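Mesa Corulach, tablero de madera marrón oscuro

Os presento la Corulach, mi mesa favorita de todo el taller (y mira que me cuesta elegir). El tablero mide 100 x 60 cm, lleva las esquinas redondeadas y un acabado chocolate que deja ver la veta, así que no hay dos iguales. Yo la uso a diario para escribir etiquetas, envolver pedidos y desayunar cuando voy con prisas, ¡que es casi siempre!

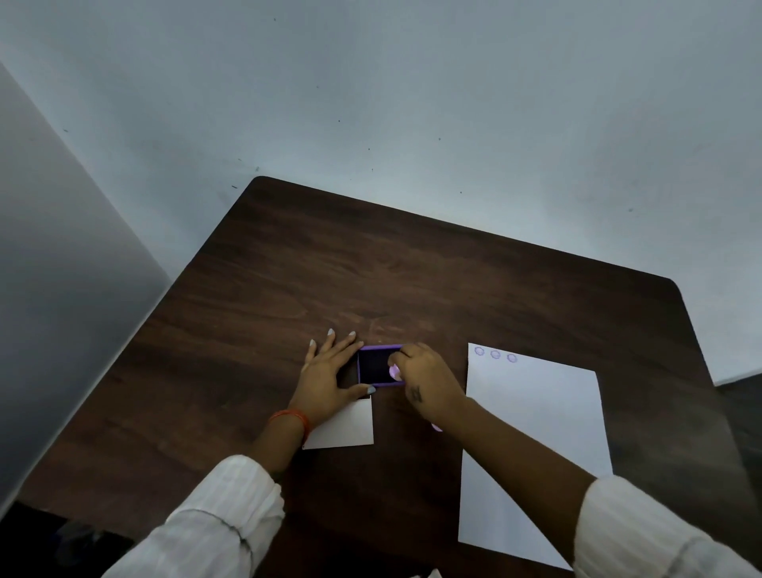
Mesa Corulach: la veta del tablero y las esquinas redondeadas, con una tarjetita blanca bajo la mano.

Como es oscura, se le notan un poco las huellas y las marcas claras. Yo le paso un paño apenas húmedo y luego otro seco, y listo. Nada de estropajos, por favor, ni de productos con amoniaco.

Llega desmontada y se arma en unos 10 minutos con la llave incluida. Mi compañera Iraís Zavala prepara los envíos por la mañana. Si la quieres a juego con el banco Jelletti, escríbenos antes de hacer el pedido y te buscamos un tono parecido.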